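Indmont hospital parking fees go up, staff permits frozen
2024-08-27 INDMONT – Parking at Indmont General will cost more from next month, the hospital said in a short notice posted at the front desk and on its website. The daily maximum goes from 26 to 27 dollars. First half hour stays free.

Staff permits are frozen at the current rate until April, after a petition from nurses and kitchen workers collected 540 names less than a month after the plan leaked. Hospital management had wanted to raise them too. That part is now "under review," the notice says, no further details.

The lot on Shehata Street is the sore spot. It lost 40 spaces in the spring when the ground by the retaining wall was fenced off, and they have not come back. Drivers circle. Some give up and park outside the bakery, then get a ticket.

"I came for a twenty minute blood test and spent longer than that looking for a space," said Si-woo Ji, who was waiting at the pay machine with his mother. "Then the machine wouldnt take my card."

The machines are run by Serkum, the company that took over the lots two years ago. Serkum said in an email that card readers at the Shehata Street exit will be replaced and that anybody charged twice can get the money back with a reciept. It did not say when. The phone line listed on the machines was busy all three times this paper called.

Weekly passes stay at 54 dollars and are sold only at the main desk – not online, not at the machines. Patients coming in for treatment on several days in a row should ask for the reduced pass before they pay the first day, as refunds on daily tickets are not given afterward. Visitors to the children's ward keep there free evening parking.

The city bus is no great help at the moment. The Kano Avenue stop, the nearest one to the main doors, is closed for curb work and riders have to get off at the library and walk back up the hill. The transit office expects to reopen the stop before school traffic picks up.

A public meeting on the fees will be held in the hospital cafeteria, date to be announced. Questions can be handed in at the front desk ahead of time. Written ones only.

Surgery patients with an early check-in may use the short-stay bays by the east door for drop-off, day or night. The limit is fifteen minutes and the gate does keep track.
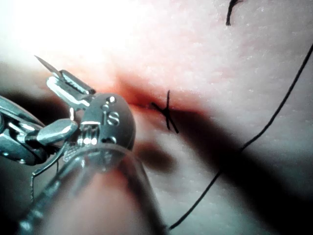

Also in Indmont

Library closes early for the rest of the week, air conditioning trouble again. Books can go in the outside drop box – no DVDs please, they get crushed.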